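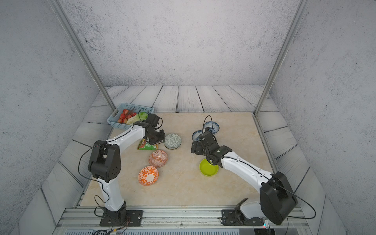
How to Set Out a Napa Cabbage and Tomato Soup Before You Cook

I used to cook the way my whole family cooked, which is to say with the burner already on and one hand digging through the cupboard for a bowl. Supper got made, but I burned a lot of garlic along the way. These days I lay everything out first, and this little soup is the one I'd start you on, as it asks for so little: a napa cabbage, a good cluster of cherry tomatoes, a packet of seasoning and a few bowls.

Clear the table

Take everything off that doesn't belong to supper. Mail, keys, the jar of pens, all of it. Wipe the top down and let it dry. If your table has a marbled pattern like so many do now, run your palm over it as well, because crumbs hide wonderfully in a pattern and you'll feel them long before you see them.

Put the vegetables at the back

I like a plastic basket with an open lattice for this. Rinse the tomatoes and the cabbage, shake them well, and let them finish dripping over the sink before the basket goes on the table. Tomatoes to one side, cabbage to the other – a cabbage is heavy and will flatten a ripe tomato if it rolls. The back of the table is the best spot, where your sleeves won't catch on anything.

Lay the seasoning down flat

Set the packet just in front of the basket with the printed side up. Mine comes from the Pretport market, where I buy 6 at a time, and I still read the back of every one. Some brands are much saltier than others. Don't open it yet! Once it's open you'll find a way to knock it over, or at any rate I do.

Choose your bowls

Give each bowl a job and keep it to that job. Different colors help more than you'd think. I use a bright green one for the chopped cabbage, a patterned one for the tomatoes, and whatever is left over for serving. Leave a bit of room between them, and keep the cabbage bowl off to one side by itself. Half a cabbage makes a surprising heap once it's cut, and it wants the space.

Before you fill them, tip each bowl on its side and look at the inside in good light. Floral and geometric patterns are pretty, but a dried grain of rice can sit among the petals for a week. I found that out on a Wednesday with company at the table.

Now cook

Slice the cabbage crosswise into ribbons, keeping the thick white pieces at the bottom of the bowl and the leafy ones on top. Halve the tomatoes. Warm a little oil in a pot, add the tomatoes and let them slump, then put in the thick pieces with enough water to cover. Simmer until they bend easily. The leaves go in next, with half the packet. Taste before you add more, and have the serving bowls within reach of the stove.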